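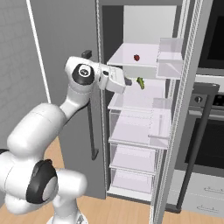
Grado Kart Club
Minutes of the members' meeting, November 2022

Chair: Verna Villanueva
Minutes: Ansel Holloway
Present: 22 members, plus Sunita Greenberg for the town parks department

1. Last meeting's minutes
Approved with one fix: the hairpin is spelled Betska, no "h."

2. Season wrap-up
Verna opened with the number everyone wanted to hear. We had 114 entries across the season, our best ever, and 47 of those were juniors! Big applause for Paweena Thepsuriya, who ran the junior school in all that heat and still took second in the senior class.

3. Track lease
Sunita told us the town is happy to renew on the same terms, and the parks board votes on it in January. She asked for the new noise readings before then. Emmett Baptiste will send them to her. She also took a lap in a rental kart before the meeting and would like it noted that she did not spin.

4. Halvorsen corner
The tire wall needs rebuilding. Emmett has priced new belting and can do the job over two work mornings if he gets six helpers. Eight hands went up, so that's a great start. Moved by Paweena, seconded by Ansel, carried.

5. Night race
Long and very lively discussion. Lights can be rented from Nosus, and the field would be capped at 18 karts. Juniors would run early, before dark. Vote: 19 for, three against. We're doing it!

6. Other business
Transponder number 9 is still missing. Please check your trailers.

Action items
Emmett: noise readings, belting order
Paweena: night race rules draft
Ansel: lighting quote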